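Funura Long Shelf, Double LP Reissue
Sold by Wungate Records, new, sealed, in stock

Format: two LPs, 33 rpm, gatefold sleeve
Pressing: 1000 copies, of which the first 300 have the blue inner sleeves
Running time: 41 minutes, spread over four sides for reasons the band considers artistic
Also included: download card, folded lyric sheet for the one song with lyrics

Funura made three albums, and Long Shelf is the second, the one their fans argue about. It was out of print for so long that used copies were changing hands for the price of a decent bicycle. Now you can have it for the price of a bad one.
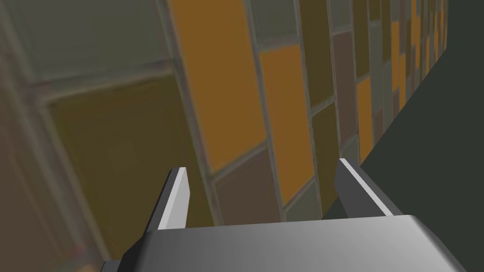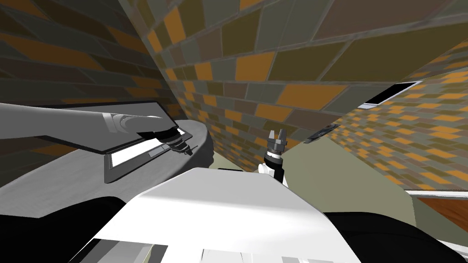
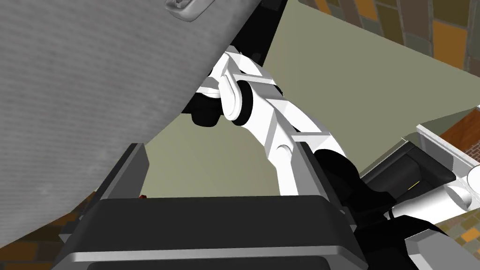

The band was Shivam Pal on keyboards, Neelam Rana on bass and tape loops, and Deepak Sandhu on what the original sleeve lists as "percussion, patience." They recorded mostly at night in a room above the Malhotra carpet showroom, and you can hear how well the place was insulated. Everything is close and soft. Even the cymbals sound as if they've been asked to keep it down.

Side A opens with "Approach," nine minutes of a single organ chord that changes its mind very slowly. If you're the kind of listener who skips ahead, you'll find more organ chord. Stick with it. The bass comes in near the end, and after that long a wait it feels like company. "Small Hours, Smaller Room" follows, built on a tape loop of Rana tapping a radiator. The loop was a bit too long for the beat and they left it that way, so it drifts in and out of step with the drums. I've played this track to people who found it hypnotic and to one who asked if the needle was stuck.

Side B is the pretty side. "Idle Ferry" has the only tune on the record you could hum in an elevator, and Pal plays it three times in a row on three different keyboards. On "Window Seat" Sandhu puts down his sticks and uses brushes, then uses his hands, then as far as I can tell goes home.

Side C is where the arguing starts. After twenty-odd minutes of instrumental haze, along comes "Postcard to the Landlord," a proper song with verses, a chorus and a guest singer, Ghazal Nikzad. She has a lovely low voice and a complaint about the plumbing. Half the fans lift the needle here. The other half bought the album for it. The guitar solo is short and a little out of tune, and I wouldn't change it.

Side D is one piece, "Long Shelf" itself, and it gathers up bits of the other three sides and lays them on top of each other. The radiator is back. So is the ferry tune, played at half speed. It ends with a fade so gradual that you may want to check your amplifier.

About the sound

Shivam Kashyap did the new transfer from the original tapes, which had been kept in a closet and were in better shape than most of the band's equipment. The old pressing was a murky thing with a thump on side B that many of us came to think of as part of the arrangement. It's gone. I miss it for about a second each time. The bass has weight now, the hiss is still there in the quiet parts, and the organ no longer buzzes unless your speakers do.

Surfaces on our shop copy are quiet. There's a faint tick at the start of side C, which you'll only catch if you're already annoyed about the singing.

About the package

The gatefold is heavy card with a matte finish that picks up fingerprints. The inside carries Kashyap's notes, printed in silver on gray, best read by tilting the thing under a lamp and giving up. Lyrics are on their own sheet in plain black.

Also in the Funura section

Idard (first album, single LP). Shorter, noisier, more drums. Start here if the words "nine-minute organ chord" made you nervous.
Live at the Wungate (CD only). Recorded on a Saturday night in our own back room. The audience of 41 can be heard enjoying itself and, during "Approach," ordering food.

Ordering

One copy per customer while the blue inner sleeves last; after that, as many as your shelf will take. Records ship in stiff mailers with the discs outside the sleeve to prevent seam splits. If yours arrives bent, send us a photo and we'll replace it. If it arrives flat and you simply don't like side C, you can still return it within the month, unplayed sides preferred.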